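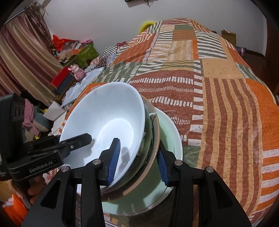 Bedroom, item 2: dishes stacked on the quilt, white bowl on top, steel bowl under it.

ROOM CHECKLIST WITH COMMENTS
Property: Clinlow, front bedroom
Filled in by: Lindiwe Radebe
Month: February
Scope: the bed as sorting place for crockery, and the room near to it

1. Bed surface level and firm. OK. Mattress does not sink much when I lean on it.

2. Stacks low and stable. Partly. Mixed shapes in one stack are not my favourite: a deep bowl on steel on a plate can slide. Please keep to one kind in each stack.

3. Bedding protects the dishes. OK. The patchwork quilt is thick enough. It must stay flat -- a fold will tip a bowl.

4. Rims checked for chips. To do. Run a finger slowly along each rim, with glove.
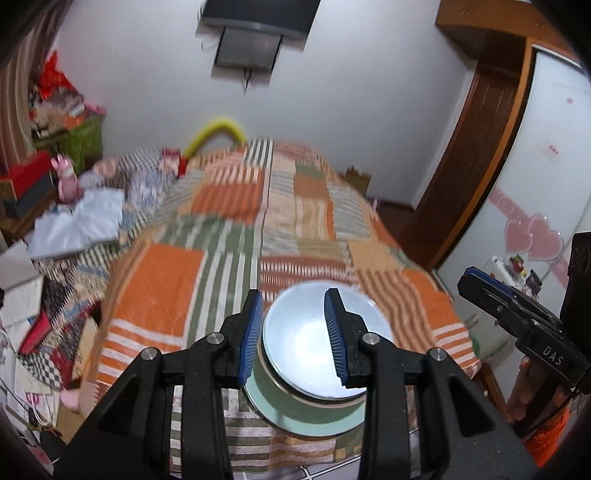
Items 5 to 7: white bowl over green plate, television bracket and door behind.

5. Television bracket. Check the screws. One thin cable hangs down by the wall; tie it up before anybody carries dishes past.

6. Way to the door. Keep 70 cm free beside the bed. Measured, OK.

7. Small cardboard box on the bed. Move it to the floor by the wall, not in the walkway.

8. Dinner plates and platters. Do not leave a plate resting half on something. Lay it flat, or stand it on edge in the Juntunen crate with paper between. Notebook and cloths go off the bed before packing starts.

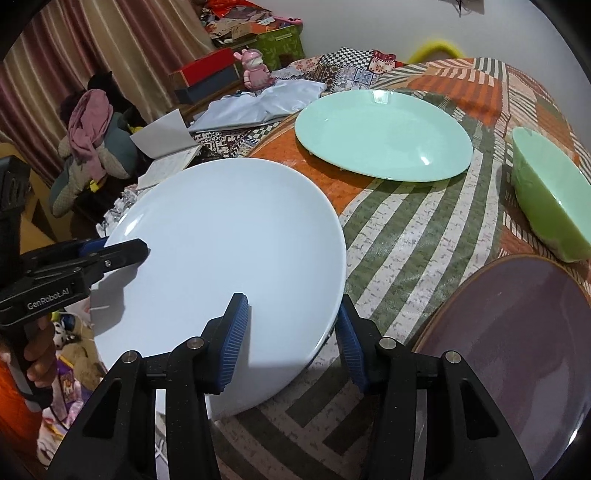
Gurkadby wrote under the list that big plates should never wait on a bed at all, and that a towel on the kitchen table is the better place, even if it means more walking. I have noted it, but the table at Clinlow is narrow. Item 8 stays open until we try both.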